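Flotano Method: Frequently Asked Questions

Liklow Laboratory for Robot Handling
Last revised 17 Oct 2022

General

What is Flotano?

Flotano is a method for teaching a two-armed robot to pick up and sort small electrical parts, including parts with wires attached. It was developed at the Liklow Laboratory under the direction of Peninah Laizer and Jalen Boateng. The method learns from recordings in which a person guides both arms through a task. It does not require a drawing or a three-dimensional model of any part.

What does the method add to existing work on learning from demonstration?

Most methods of this kind treat the grasp as a single decision: the robot chooses a point, moves to it and closes. Flotano divides the grasp into an approach and a commitment. During the approach the arm may change its target as often as it needs to. At the commitment step the target is fixed and the fingers close. The moment at which the arm passes from one to the other is learned from the demonstrations and is not set by hand. A rigid part leads to early commitment in most cases. A wire harness leads to late commitment, and on occasion to none, in which case the arm withdraws and begins again.

What is the relationship between Flotano and Ferkley?

Flotano is the method. Ferkley is the set of recordings and test procedures used to train and measure it. The two are released separately, and Ferkley may be used to assess other methods. Publications that use only the recordings should cite Ferkley alone.

Who is the page intended for?

It is written for research groups that have read the technical report and wish to repeat the work, and for engineers who are deciding whether the method suits their own parts. Questions on purchasing or hardware support should be sent to the supplier concerned.

Recordings

How many recordings does Ferkley contain?

The present release contains 2290 episodes covering 19 tasks. An episode is one complete attempt at one task, from the start signal to the operator's release of the controls. Episodes in which the operator failed and recovered have been kept. Episodes in which the equipment stopped for a safety reason have been taken out and are not supplied on request.

Which views are recorded?

Each arm carries a small camera at the wrist, and a further camera is fixed to view the whole table. All views are stored with the joint positions of both arms and the opening of each gripper. No depth sensor is used. Users who wish to add depth estimates may do so, but results obtained in that way should be reported separately.

Why are yellow bins used when they produce so much glare?

The bins were chosen in the first weeks of the project as ordinary stock items, and their gloss was not considered at the time. By the time its effect on the wrist view had been measured, a large share of the recordings had been completed. The laboratory decided to keep the bins. Parts containers in many workshops have the same finish, and a method that fails under reflected light would be of limited use there. Brightness correction is not applied to the released images.

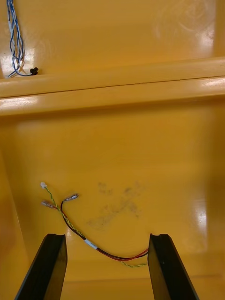
Commitment on thin wires is the hardest decision the method has to make, and it accounts for most of the failed grasps in the test results. The wrist view gives the best evidence for that decision, but only over a short distance. Where a red and black pair runs alongside a twisted green-and-yellow wire and then separates from it, the policy must settle whether to close on one, on the other or on both. Passing behind a finger, as the wires do in this view, removes part of the evidence at the moment it is most needed. Flotano therefore keeps a short memory of earlier wrist images and uses it for as long as the approach lasts. The memory is cleared at commitment.

Do reflections cause false grasps?

They did in early versions. A long streak of light on a curved edge could be taken for a pale wire, and the arm would close on the bin wall. The current version compares the wrist images over the course of the approach. A reflection shifts across the surface as the camera moves, while a wire stays with the surface under it, and the policy has learned to make use of the difference. False grasps of this type still occur when the arm approaches almost straight down, and they are listed under their own heading in the failure tables.

Are marks and smudges on the bins cleaned between episodes?

No. Bins are emptied and refilled but are not wiped on a fixed schedule. An early trial with cleaned bins gave better figures in testing and worse behavior when the same policy was run on bins that had been in use for several weeks.

Who controlled the arms during recording?

Trained operators did so, following a written procedure prepared by Evie Rowbotham. Operators were asked to work at a natural pace and were not given a target time. The procedure is supplied with the release – groups collecting their own recordings are advised to adopt it without changes at first.

Training and results

How many episodes are needed to train the method?

The reported policy was trained on 1000 episodes. A second policy, trained on 500, is included for comparison. The smaller policy sorts solenoids and circuit boards nearly as well as the larger one. On wire harnesses it performs clearly worse, and the report recommends against using it for them. The episodes outside the larger training set are used for testing and for the study of failures, and must not be used for training if results are to be compared with ours.

Is one policy trained for all tasks, or one for each?

One policy is trained for all tasks. Separate policies were tried and were dropped. They did slightly better on the simplest parts and gave no benefit on the others, and the cost of keeping them up to date was high.

How is a grasp scored?

A grasp is scored as a success when the intended part, and no other, is lifted clear of the bin and held until the arm reaches its next position. Lifting two tangled harnesses together is scored as a failure even if both are later set down in the right place. Several readers have asked for a partial score in such cases. The laboratory has considered the request and has not adopted it.

How is the work area arranged?

Bins stand on either side of a steel tray, so that each arm has its own parts within reach and both arms can reach the center. Parts are kept by type: solenoids in one bin, round circuit boards in another, harnesses in the bins on the other side. The starting positions of the bins are given in the setup notes. Small errors in placing them have little effect. Exchanging the left and right sides has a large effect, and policies trained on one arrangement should not be tested on the other. 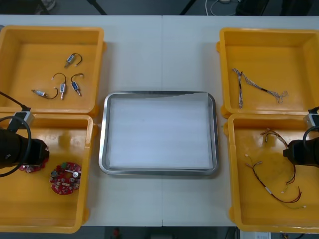 Keith Garside wrote to ask whether the two arms share a single decision or act on their own, and noted that the technical report could be read either way. He added that in his own trials with the released policy, one arm had often paused for a long time while the other was still searching among the wires.

The wording of the report was unclear and will be corrected in the next revision, planned for December. The arms share one policy, but each has its own commitment step. An arm that has committed may finish its grasp without waiting. The pause described in the letter arises when both arms are due to move to the center: the first to arrive holds its position until the second has either committed or withdrawn. A limit on the waiting time can be set in the configuration file. It is switched off by default.

Can the method handle parts that are not in the recordings?

To a degree. Rigid parts similar in size to those in Ferkley are usually handled without further training. Harnesses with much thicker or stiffer wires are not. The laboratory has not tested transparent parts and makes no claim about them.

Does Flotano plug connectors together?

No. The method ends when a part has been placed. Joining connectors calls for a sense of force at the fingers, and the present system does not record it. A separate study under Roy Crabtree is examining this question – its results will be published under a different name.

Use and access

May the recordings be used for commercial purposes?

The recordings may be used for research and teaching without charge. Commercial use requires a written agreement. Requests should state the intended use, the name of the organization and the part types of interest.

Is other hardware supported?

Any pair of arms with two-finger grippers and wrist cameras can in principle be used. Finger shape matters more than the make of the arm. Groups with wider fingers should expect to record additional episodes for the harness tasks, as more of the wire will be hidden from the wrist camera during the approach.

How should errors be reported?

Errors in the recordings should be reported with the episode number and the name of the view. Errors in the report should be reported with the section number. Corrections are listed in the change log supplied with each release.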